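Two months with the Dronberg hand-held grippers

I ordered a pair of the Dronberg hand-held grippers in February, after going back and forth for longer than I should have. My arm setup at home is an older Vemik and I wanted a faster way to record tasks for it than dragging the arm through every motion. Teaching by hand works, but it is slow and my shoulder does not like it.

The kit comes as two units, left and right, with cables, a charger, spare finger pads and a printed sheet of marker tags. Setup took me most of an evening. The hardware part was easy. The software wanted a newer version of a driver than the one I had, and the error message did not say so. If you get stuck at the pairing step, update first and then start over.

The grip itself is good. The trigger has a steady pull and the jaws close evenly, which was my main complaint about the Pleltier pair I borrowed last year. Those had a dead spot near the end of the travel, so small things slipped out right when you thought you had them. I have not seen that on these.
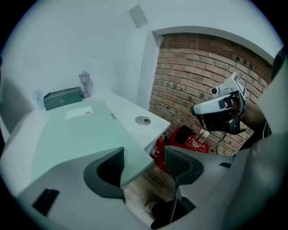
Small objects on glass are still the hardest thing I have tried. Paper is bad too – you need to come in almost flat and pinch an edge, and the pads are a little thick for that. I ended up pushing sheets to the edge of the desk and taking them from there. It works, but then the arm learns to do it that way as well, so think about whether you want that.

Weight is fine for short sessions. After roughly 77 takes in one sitting my wrist was done. I now stop after 10, put the things down and check the recordings before going on. Checking early also saves you from finding out later that a tag was covered by your sleeve the whole time.

The cables are the part I like least. They are thin and flexible, but they hang where your knees are, and I have caught one on a chair more than once. Dronberg sells a clip for this. It should be in the box.

Tracking has been solid in daylight and a bit worse at night with only the desk lamp on. I lost 2 takes in the last batch of 200, both when I turned too fast. The Gill plug-in for cleaning up the paths handles small jumps well enough that I leave it on all the time.

Would I buy them again? Yes, at the price I paid. If you already own the Pleltier ones and only pick up blocks and cups, I would wait and see what the next version looks like. I still have to try them on drawers and door handles, and I will post the settings file once I have cleaned it up.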